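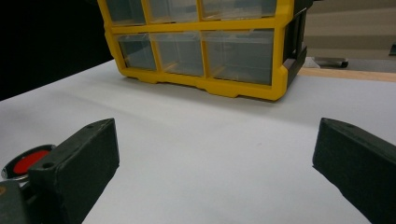

생활문화사전 편찬실 주거·실내 항목팀

플렐스카 (실내 장식)

읽는 시간 9분
공유 12 · 댓글 3

플렐스카(Flellska)는 벽의 아래쪽만 짙은 색으로 칠하고 위쪽은 밝은 색으로 비워 두며, 두 색이 만나는 선을 따라 가구와 장식의 높이를 맞추는 실내 장식 방식이다. 국내에는 '벽 반칠', '낮은 벽 인테리어'라는 이름으로도 소개되었다. 보급자들은 이것이 산간 마을 타르나리(Tarnari)의 오랜 살림집 전통에서 나왔으며 천장이 높아 보이고 마음이 가라앉는 효과가 있다고 주장한다. 앞의 주장은 근거가 빈약하고, 뒤의 주장은 제대로 검증된 적이 없다. 벽의 아래위를 달리 칠하는 방식 자체는 여러 지역에 흔하며 플렐스카라는 이름이 붙기 훨씬 전부터 학교, 병원, 관공서 복도에서 쓰였다.

명칭

'플렐스카'의 어원은 분명하지 않다. 장식가 잠피라 서르부(Zamfira Sârbu)는 초기 강연에서 이 말이 '앉은 사람의 눈높이'를 뜻하는 방언이라고 설명했다. 나중에 나온 책에서는 같은 말을 '흙이 닿는 벽'으로 풀이했는데, 뜻풀이가 달라진 이유는 적지 않았다. 타르나리 방언을 다룬 마을 어휘집에는 두 뜻 가운데 어느 것도 올라 있지 않다. 비슷한 꼴의 낱말이 하나 있기는 하나 양털을 고르는 빗의 이름이며, 벽이나 칠과는 관련이 없다.

국내 블로그와 잡지에서는 '북유럽 전통 플렐스카'라는 표현이 자주 보인다. 서르부 본인도 북유럽을 기원으로 든 적은 없으므로, 이 표현은 낱말의 어감에서 생긴 오해로 보는 편이 무난하다. '플렐스카 블루', '플렐스카 그린' 같은 색 이름도 페인트 판매점마다 가리키는 색이 다르다.

기원에 관한 주장

보급자들의 설명은 대체로 일치한다. 타르나리의 농가에서는 겨울에 진흙과 그을음으로 벽 아래가 더러워졌고, 주민들이 그 부분만 짙은 안료로 덧칠하던 습관이 세대를 거쳐 미적 규칙으로 굳었다는 것이다. 이야기로는 그럴듯하다. 벽 아래가 먼저 더러워지는 것은 어느 집이나 마찬가지고, 더러워진 곳에 짙은 색을 칠하는 일도 자연스럽다. 그러나 그런 습관이 있었다는 것과 그것이 이름을 가진 장식 규칙이었다는 것은 다른 문제다.

근거로 늘 제시되는 것은 서르부의 책에 실린 농가 사진 12장이다. 사진에는 촬영 연도가 붙어 있지 않다. 그중 몇 장은 벽 아래쪽이 어둡지만 칠인지 습기 얼룩인지 흑백 인쇄로는 가릴 수 없다. 경계선이 곧게 그어진 벽은 주로 마을 회관과 옛 분교의 것으로, 살림집 전통의 증거로 쓰기에는 곤란하다. 공공건물의 벽 하단을 유성 도료로 칠하는 일은 청소의 편의 때문에 널리 행해졌고, 타르나리의 분교도 그런 관행을 따랐을 가능성이 있다.

반론이 없지는 않다. 지역 향토사 모임은 주민들의 기억을 근거로 들며, 문서가 없다고 해서 관습이 없었다고 단정할 수 없다고 주장한다. 이 지적은 타당하다. 다만 공개된 구술 기록은 모두 서르부의 책이 나온 뒤에 채록되었고, 질문지에 이미 '플렐스카'라는 낱말이 들어 있었다. 책을 읽은 사람이 책의 내용을 기억으로 되돌려 말했을 여지를 배제하기 어렵다. 책이 나오기 전에 작성된 일기, 매매 문서, 도료 구입 장부 따위가 발견된다면 평가는 달라질 수 있다.

보급 과정

플렐스카가 알려진 것은 2000년에 루수(Rusu) 출판사가 서르부의 책 『벽의 절반』을 펴내면서부터다. 초판은 얇은 실용서였고 기원 이야기는 서문 두 쪽에 그쳤다. 개정판에서는 기원을 다룬 장이 따로 생겼으며, 초판의 '마을에서 본 적이 있는 방식'이라는 표현이 '수백 년을 이어 온 규칙'으로 바뀌었다. 새로 추가된 자료는 없다.

이후 생활용품 업체 클렉소프(Clekthorpe)가 이 이름을 단 도료와 몰딩, 낮은 선반을 묶어 판매했다. 묶음 상품의 안내서는 경계선을 몰딩으로 마감해야 '정통' 플렐스카라고 적었다. 그런데 『벽의 절반』 초판에는 몰딩이 한 번도 나오지 않으며, 오히려 손으로 그은 선이 조금 비뚤어져도 좋다는 대목이 있다. 개정판에 몰딩 항목이 들어간 시기는 묶음 상품의 판매 시기와 겹친다. 어느 쪽이 다른 쪽에 영향을 주었는지는 확인되지 않았다.

국내에서는 셀프 인테리어 유행을 타고 퍼졌다. 벽 전체를 도배하는 것보다 손이 덜 가고 마스킹 테이프와 롤러만으로 시도할 수 있다는 점이 주된 이유로 꼽힌다. 소개 글의 상당수는 같은 문장을 되풀이하고 있어서 서로 옮겨 적은 것으로 보인다. 특히 '타르나리 주민은 지금도 매년 10월이면 벽을 다시 칠한다'는 문장은 출처를 따라가면 클렉소프의 판촉 책자에 이른다.

구성

책과 안내서에 나오는 규칙은 판본에 따라 조금씩 다르나, 공통된 것을 추리면 다음과 같다.

경계선: 바닥에서 80cm 높이에 수평으로 긋는다. 서르부는 이를 앉은 사람의 시선과 연결해 설명하지만, 의자에 앉은 성인의 눈높이는 보통 이보다 높다. 바닥에 앉으면 비슷해질 수 있으나, 책에 실린 방들은 모두 의자와 식탁을 쓰는 방이다. 실무에서는 창턱이나 콘센트 위치에 맞추어 높이를 바꾸는 일이 많고, 그렇게 한다고 해서 눈에 띄는 문제가 생기지는 않는다.

색: 아래는 흙색, 짙은 녹색, 남색 계열을 쓰고 위는 흰색이나 옅은 회색을 쓴다. 개정판은 붉은색을 금한다. 초판의 표지가 붉은 벽이었다는 점은 언급하지 않는다.

가구: 등받이나 상판이 경계선을 넘지 않는 것을 고른다. 가장 지키기 어려운 규칙이다. 냉장고와 옷장은 물론이고 일반적인 의자의 등받이도 선을 넘기 쉽다. 책은 높은 가구를 '다른 방으로 옮기라'고 권하는데, 다른 방이 없는 집에 대한 설명은 없다.

벽 장식: 선 위쪽은 비워 두거나 액자 하나만 건다. 시계는 허용된다는 판본과 허용되지 않는다는 판본이 있다.

효과에 관한 주장과 검증

천장이 높아 보인다는 주장은 완전히 허황된 것은 아니다. 밝은 면이 넓으면 방이 트여 보인다는 경험담은 많고, 색의 배치가 공간의 인상을 바꾼다는 점을 부정할 이유도 없다. 의심스러운 부분은 플렐스카의 특정 높이와 특정 색에 고유한 효과가 있다는 대목이다. 벽 전체를 흰색으로 칠한 방과 비교하면 플렐스카를 적용한 방은 밝은 면이 오히려 줄어든다. 안내서의 시공 전후 비교는 대개 어두운 꽃무늬 벽지를 시공 전으로 삼으며, 가구를 치우고 조명까지 바꾼 경우가 많다. 이런 비교로는 무엇이 차이를 만들었는지 알 수 없다.

마음이 가라앉는다는 주장의 근거로는 클렉소프가 구매자 497명에게 물은 설문이 인용된다. 응답자는 모두 묶음 상품을 산 뒤 직접 시공까지 마친 사람이었고, 시공하지 않은 집단이나 다른 색으로 칠한 집단은 조사에 포함되지 않았다. 문항은 '플렐스카를 시공한 뒤 얼마나 더 편안해지셨습니까'였으며 선택지에 '더 불편해졌다'가 없었다. 중도에 포기한 구매자가 얼마나 되는지도 공개되지 않았다. 방을 정리하고 새로 칠한 사람이 자기 방에 만족하는 것은 흔한 일이어서, 이 설문에서 도료의 배치가 한 역할을 떼어 내기는 불가능하다. 편찬실이 11/12/2018 기준으로 찾아본 범위에서는 비교 집단을 둔 조사가 없었다.

난방비가 줄어든다는 이야기도 일부 판매 글에 나온다. 일반 도료의 색이 실내 난방에 의미 있는 차이를 준다는 자료는 제시된 바 없고, 서르부의 책에도 그런 말은 없다.

실제 시공에서의 문제

효과 논쟁과 별개로, 시공 경험에서 되풀이되는 불편이 몇 가지 있다. 오래된 아파트는 바닥이 수평이 아닌 경우가 있어 바닥에서 잰 높이대로 선을 그으면 벽을 돌면서 선이 기울어 보인다. 수평기를 기준으로 하면 선은 반듯해지지만 걸레받이와의 간격이 한쪽으로 갈수록 벌어진다. 어느 쪽을 택해도 완전하지 않으며, 안내서는 이 문제를 다루지 않는다.

실크 벽지 위에 바로 칠하면 도료가 잘 붙지 않거나 이음매가 들뜰 수 있다. 짙은 색일수록 롤러 자국과 먼지가 두드러진다. '아래쪽이 짙으면 때가 타지 않는다'는 말은 절반만 맞는다. 신발 자국이나 흙 자국은 덜 보여도 흰 먼지와 긁힌 자국, 손기름은 무광 도료에서 더 잘 보인다. 임차 주택이라면 원상 복구 비용도 따져 보아야 하는데, 짙은 색을 밝은 색으로 덮으려면 여러 번 칠해야 하는 것이 보통이다.

테이프를 떼는 시점에 관해서는 도료가 마르기 전이 좋다는 의견과 완전히 마른 뒤가 좋다는 의견이 갈린다. 도료 종류에 따라 다르므로 제품 설명서를 따르는 것이 낫고, 플렐스카 고유의 비법이라고 소개된 방법은 일반적인 칠 작업 요령과 다르지 않다.

유사한 방식과의 구분

징두리벽은 벽 하부에 판재나 타일 등을 덧대어 보호와 장식을 겸하는 것이다. 플렐스카는 판재 없이 칠만으로 한다는 점에서 다르다고 설명되지만, 몰딩을 두른 '정통' 판본에 이르면 구분이 흐려진다. 두 색 도장은 벽을 나누어 칠하는 방식을 두루 이르는 말이며, 플렐스카로 소개되는 사례의 대부분은 이 말로 충분히 설명된다. 포인트 벽은 한 면 전체의 색이나 재료를 달리하는 것으로 나누는 방향이 다르다.

평가

실내 장식가들의 평가는 갈린다. 우호적인 쪽은 기원이 무엇이든 초보자가 따라 할 만한 간단한 틀이라는 점을 높이 산다. 비판하는 쪽은 흔한 도장법에 전통의 이름을 붙여 값을 올렸다고 본다. 실제로 같은 용량, 같은 광택의 도료라도 플렐스카라는 이름이 붙은 제품이 더 비싸게 팔린 사례가 있으며, 성분표에서는 차이가 확인되지 않았다.

서르부는 기원 논란에 대해 자신은 역사가가 아니며 마을에서 받은 인상을 적었을 뿐이라고 답한 바 있다. 이 답변은 초판의 서문과는 잘 맞지만 개정판의 기원 장과는 맞지 않는다. 해당 장은 이후 쇄에서도 수정되지 않았다.

같이 보기: 징두리벽, 두 색 도장, 걸레받이, 포인트 벽, 만들어진 전통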